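Plestumstead Kitchenware Help Desk
Ticket: Pink serving bowl, marks on the rim do not wash off
Opened: 2021-11-04
Status: Waiting for customer 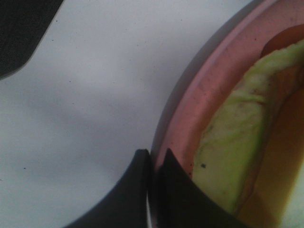 I bought this bowl in February from your Vustbridge shop, together with a second one in the same colour. I use it mostly for salad and cut vegetables. For the last few weeks there are small dark spots on the rim and also some smudges, and they come back after each wash. The inside of the bowl stays clean. My table is white, so I notice every crumb and every mark.

What I have tried already:
Warm water with normal dish soap, soft sponge. No change.
Soaking in the sink overnight. The smudges became lighter but the spots stayed.
Baking soda paste, left for one hour. Some of the spots went away, I think the smaller ones.
Dishwasher, eco program. After this the rim was more dull than before, so I stopped.

The second bowl was stored in the cupboard and it has no marks. It is from the Grenditance range, 875 mL size.

Reply from support:
Thank you for the detailed report. Please do not use the dishwasher again for now. Could you try white vinegar, 400 mL in the same amount of warm water, only on the rim, for ten minutes? Please also tell us if the spots feel rough under the fingernail, and if you stack the bowls with metal pans.

Customer update:
I did the vinegar yesterday evening. The smudges are mostly gone. Three spots are still there and they feel flat — not rough. I did stack the bowl under a Koyama frying pan until the winter, so maybe the colour is from the pan. Should I try the cleaning paste you sell, the 300 g tub? I don't want to scratch the glossy part.

Reply from support:
Yes, the paste is suitable. Use a damp cloth and a very small amount, then rinse well before you put food in the bowl. Please write to us again after two treatments.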